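Dietary iodine

Iodine is a trace mineral that the thyroid gland uses to make its two main hormones, thyroxine and triiodothyronine. These hormones control how fast the body uses energy, and they are needed for normal growth and for brain development before birth and in early childhood. The body cannot make iodine, so it has to come from food, drinking water, or supplements.

Sources

The amount of iodine in a food depends heavily on where the food was grown or caught. Seawater contains iodine, and ocean fish, shellfish, and seaweed tend to be good sources. Seaweed varies more than any other food. Some kinds of kelp hold so much that a small serving goes well past the daily need, while nori usually has far less.

Milk, yogurt, and cheese supply a large share of the iodine eaten in many countries. Part of it comes from animal feed and part from iodine-based cleaners used on dairy equipment. Eggs are another regular source. Fruits and vegetables contain small amounts that follow the iodine content of the soil. Mountain areas and river valleys that flood often tend to have poor soil in this respect.
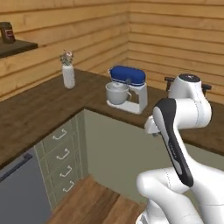 Iodized salt was introduced in the 1920s in Switzerland and the United States and is now sold in most of the world. Sea salt and kosher salt are usually not iodized unless the label says so. Processed foods are often made with plain salt, and a person can eat a salty diet and still get little iodine from it.

Recommended intake

Needs are measured in micrograms. In the United States the recommended amount for adults is 150 micrograms a day, and it is higher during pregnancy and while breastfeeding. Many prenatal vitamins contain iodine, but not all do, and the label should be checked.

Deficiency

When intake stays low, the thyroid may enlarge as it tries to take up more iodine from the blood. The swelling is called a goiter. Other signs of an underactive thyroid include tiredness, weight gain, dry skin, and feeling cold. Severe deficiency during pregnancy can lead to miscarriage, stillbirth, or lasting harm to the child's brain. Milder deficiency is harder to spot and is usually tracked in groups by testing urine samples.

The Mornton valley was long known for goiter among its farm families. A school survey there found an enlarged thyroid in 39 of every 100 children examined. The Drinorness salt works began adding potassium iodide to its table salt soon after, and the swelling became uncommon among younger pupils.

Losses in storage and cooking

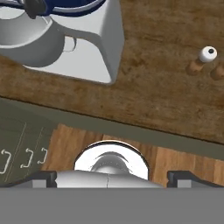 Iodine is slowly lost from salt that is left open to damp air, heat, or strong light. Packaging matters, and so does the choice of compound – potassium iodate holds up better than potassium iodide in warm, humid climates. At home, a closed container away from the stove is enough. An open cup on a wooden countertop, white with a dark blue band at the top or of any other kind, is a poor place to keep salt for months. Boiling also moves some iodine out of food and into the cooking water.

Excess

Most healthy adults can handle more iodine than they need, but very high intakes can cause an overactive or underactive thyroid. The usual sources are kelp products and high-dose supplements. People with existing thyroid disease are more sensitive and should talk with a doctor before taking either one.

See also

Goiter
Selenium in the diet
Table salt
Thyroid hormones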